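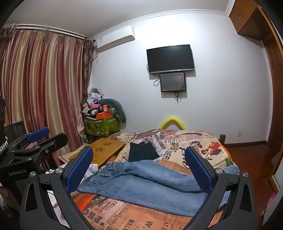
Jeans on a newspaper-print bedspread

Ceasefires and Monitoring
Notes for Session 8
Instructor: Anika Kowalczyk
Revised 8/3/25

These notes cover the first half of the unit on ending armed conflict. The second half, on disarmament, uses a separate handout. Read chapters four and five of the course reader before class. The Boltwood chapter is optional but the glossary at the back of it is worth printing.

1. Terms

The words truce, ceasefire, cessation of hostilities and armistice are used loosely in news reports and more carefully in written agreements. Usage still varies between agreements, so always check the definitions section of the text you are working with.

Truce. Usually short and often local. Two commanders may agree to stop shooting for an afternoon so the wounded can be moved. It may never be written down.

Cessation of hostilities. A public commitment to stop fighting, often made by each side separately. It tends to say little about where forces should be or who checks.

Ceasefire. In this course, a negotiated and written arrangement with a start time, a list of banned acts, a map or a description of positions, and some way of dealing with complaints.

Armistice. A formal agreement to end the fighting across a whole war. It is not a peace treaty, and it can stay in force for decades without one.

A common mistake in student papers is to treat these as steps on a ladder that every conflict climbs in order. Some conflicts go straight from fighting to a settlement. Others have many truces and never get further. The Korean armistice was signed in 1953 and no peace treaty followed it.

2. What a ceasefire text has to settle

Start time. It should be given to the minute and in a named time zone. There is usually a gap between signing and start so that orders can reach units in the field. That gap is dangerous. Units may try to take a hill or a road junction before the clock runs out. Long gaps make this worse, and very short gaps mean some units won't have heard.

Who is bound. The signatories, obviously, but also allied militias, police units, border guards and private contractors. If a group did not sign, the text should say whether one of the signatories answers for it. Many agreements are silent on this, and the silence becomes a dispute within days.

Banned acts. Firing is the easy one. The harder list includes moving troops forward, digging new positions, flying drones, laying mines, resupplying with ammunition, recruiting, and broadcasting threats. Compare two clauses:

Clause A: "The parties shall refrain from all hostile acts."

Clause B: "The parties shall not fire any weapon across the line, move any unit forward of its position at the start time, or fly any unmanned aircraft within the zone."

Clause A is broader but gives a monitor almost nothing to work with. Clause B can be checked, but it leaves room for things the drafters didn't think of. Good texts often carry both, with the general ban first and the specific list under it.

Self-defense. Nearly every party wants the right to shoot back. If the clause is loose, every exchange of fire can be described as self-defense by both sides. Look for limits — immediate threat, same weapon type or smaller, report to the monitors within a set time.

Geography. A line drawn with a thick pen on a small map can be several hundred meters wide on the ground. Grid references are better. Named features such as a river or a rail line are useful, though rivers move and rail lines branch.

Civilians. Crossing points, farming inside the zone, access to wells and clinics, return of the displaced, exchange of the dead. These clauses often get less drafting time than the military ones, and they are the ones most people living near the line will notice first.

3. The Buvham line

We will use the Buvham arrangement as our main case all session. The full text and annexes are in the course folder.

Background in brief. After a spring of shelling, the two commands agreed in May to stop firing along the valley road and pull heavy weapons back from it. The talks were chaired by Wouter Segers. Orhun Taşdemir drafted most of the military annex and Nazmiye Özkan handled the civilian annex, which came in late and is noticeably shorter.

Main points of the text:

The zone is 450 meters wide on each side of the road, measured from the center of the road surface.

Mortars and anything larger must be kept out of the zone. Rifles are allowed at posts that existed before the start time.

There is one crossing, at the Ignacio bridge, open in daylight for people on foot and for farm vehicles.

A monitoring team of 30 works from two houses, one on each side.

Each command names a liaison officer who must pick up the phone at any hour.

What went wrong first had little to do with weapons. The road had been rebuilt near the bridge before the fighting, and the two commands were using maps from different years. On one map the center of the road ran east of the old mill. On the other it ran west of it. Each side believed the other had a post inside the zone. Both were correct by their own map.

The monitors spent their first two weeks on this one question. Gijs Visser, who led the northern house, had the line walked on foot with both liaison officers present and painted stakes put in every field along the disputed stretch. His report is in the folder, and you should read section two of it closely. Note that he did not rule on which map was right. He got both officers to sign the list of stake positions, and the list then replaced the map for that stretch.
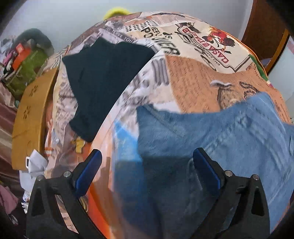 The second problem was the harvest. The text said farm vehicles could use the crossing in daylight but did not say whether farmers could work land inside the zone. One command turned them back and the other let them through. A tractor was hit by rifle fire in the third week and the driver was hurt. Each side logged this as a violation by the other. The civilian annex was amended afterward to list fields by owner and to allow work in them on notice given the evening before.

4. How monitors work

Patrols. On foot or by vehicle, usually on a route told to both sides in advance. Advance notice keeps the patrol safe, and it also gives people time to tidy up. Many teams mix announced routes with a smaller number announced only an hour ahead.

Fixed posts. Good for hearing fire and logging times. Poor for seeing who fired, especially at night.

Cameras, drones and sound sensors. They extend what a small team can cover. They need power, repair, and agreement on who holds the recordings. At Buvham the sound sensors were supplied under the name Clikex, and the commands argued for a month over whether the raw recordings or only the monthly summary should be shared.

Interviews. Residents know a great deal, and they can be punished for talking. Record where and when an interview took place, and keep names in a separate file with its own access list.

A monitor's report should keep four things apart:

What the monitor saw or heard directly.
What someone told the monitor.
What the monitor infers.
What each party claims.

Students tend to merge the second and third. "Shells were fired from the quarry" is an inference if the monitor heard impacts and a resident pointed at the quarry. Write it as: "Monitors heard four impacts between 0210 and 0225. A resident stated that the firing came from the direction of the quarry. Monitors did not observe the point of origin."

5. Counting violations

The Buvham team logged 455 complaints in its first reporting period. That number was repeated in speeches on both sides as proof that the ceasefire had failed. Before using a number like this, ask:

Is it complaints or confirmed violations? At Buvham it was complaints. Many concerned the same incident, reported once by each side.

What is the unit? One burst of rifle fire, or a whole night of it? Teams differ, and some change their practice partway through without saying so.

Did coverage change? When a new post opens, the count for that area goes up even if the fighting does not.

How serious are the incidents? A shouted threat and a mortar round should never sit in the same column without some sort of weighting or at least a label.

A falling count is also open to more than one reading. It may mean less fighting. It may mean monitors lost access, or that residents stopped reporting after a source was exposed.

6. Complaints and consequences

Most ceasefires set up a joint commission with members from each side and an outside chair. Its ordinary tools are weak: a letter, a meeting, a public finding. Public findings are used sparingly in many missions. The worry is that a party named in public will stop cooperating and close its roads to the monitors. The opposite worry is that a party never named has no reason to change.

Read the minutes of the fourth Buvham meeting with this in mind. Segers held back the finding on the tractor and offered both commands two days to propose a fix. The field list came out of that. Taşdemir objected in writing, on the grounds that the driver was owed a finding whatever the commands agreed between themselves. His letter is one page and we will discuss it in class.

7. For class

Bring the Buvham text with you, on paper if possible. Mark every clause that a monitor could check by standing in a field, and every clause that would need something more.

Then redraft the self-defense clause. Keep it under 80 words. Assume the reader is a tired platoon leader with no lawyer to call.

Short paper, due before the disarmament session: choose one ceasefire agreement other than Buvham and assess its geography and civilian clauses. Length is about four pages. Attach the relevant articles as an appendix and cite them by number. News reports may be used for background but not as the only source for what the agreement says.

Office hours are unchanged. If you are working on an agreement that exists only in a language you don't read, come and see me before you start, as there may be a usable translation in the department files.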